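Aufgaben von Fisell nach Wedura übertragen

Wer sein Team von Fisell auf Wedura umstellt, muss die offenen Aufgaben nicht von Hand abtippen. Beide Programme kommen mit CSV-Dateien zurecht, nur die Spalten heißen anders. Die Anleitung gilt für Projekte mit einer einzigen Board-Ansicht. Bei mehreren Boards wiederholt man die Schritte für jedes einzeln.

Vor dem Export

Zuerst in Fisell alle erledigten Aufgaben archivieren. In unserem Projekt Stumbridge blieben danach 333 Aufgaben übrig, vorher war die Liste kaum noch lesbar. Aufgaben ohne Zuständigen bekommen jetzt einen Namen, sonst landen sie in Wedura im Sammelordner »Ohne Zuordnung« und werden dort gern vergessen.

Export aus Fisell

Unter Einstellungen > Projekt > Daten den Punkt »Als CSV sichern« wählen. Als Trennzeichen das Semikolon einstellen, als Zeichensatz UTF-8. Kommentare sind in der Voreinstellung nicht dabei, das Häkchen dafür sitzt ganz unten im Dialog. Anhänge werden nur als Link exportiert. Wer sie behalten will, lädt sie getrennt herunter.

Spalten anpassen

Die Datei in einer Tabellenkalkulation öffnen und die Kopfzeile ändern:

Titel wird zu Name
Fällig wird zu Termin
Person wird zu Verantwortlich
Phase wird zu Status

Die Spalte »Verantwortlich« muss die E-Mail-Adresse enthalten, der Anzeigename reicht nicht. Das Datum erwartet Wedura in der Form Jahr-Monat-Tag. Unteraufgaben stehen bei Fisell in derselben Zelle wie die Hauptaufgabe, getrennt durch einen senkrechten Strich — die muss man in eigene Zeilen auflösen. Bei uns betraf das 54 Einträge.

Import in Wedura

Ein leeres Projekt anlegen und über das Menü mit den drei Punkten »Importieren« aufrufen. Wedura zeigt eine Vorschau der ersten Zeilen. Stimmen die Umlaute nicht, abbrechen und die Datei noch einmal als UTF-8 speichern. Am besten erst mit zwei oder drei Zeilen testen und das Testprojekt danach löschen.

Benachrichtigungen vor dem Import ausschalten, sonst bekommt jeder im Team eine Mail pro Aufgabe.

Zeiterfassung

Gebuchte Stunden gehen beim CSV-Weg verloren. Wir haben sie über Kinyua ausgelesen und als Bericht abgelegt — für die Abrechnung reicht das. Den alten Zugang zu Fisell sollte man noch bis zum nächsten Monatsabschluss behalten und auf »Nur lesen« stellen.
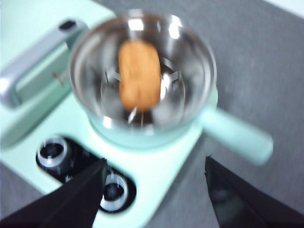 Wiederkehrende Aufgaben kommen in Wedura als einmalige Termine an. Den Rhythmus trägt man nach dem Import im Feld »Wiederholung« neu ein.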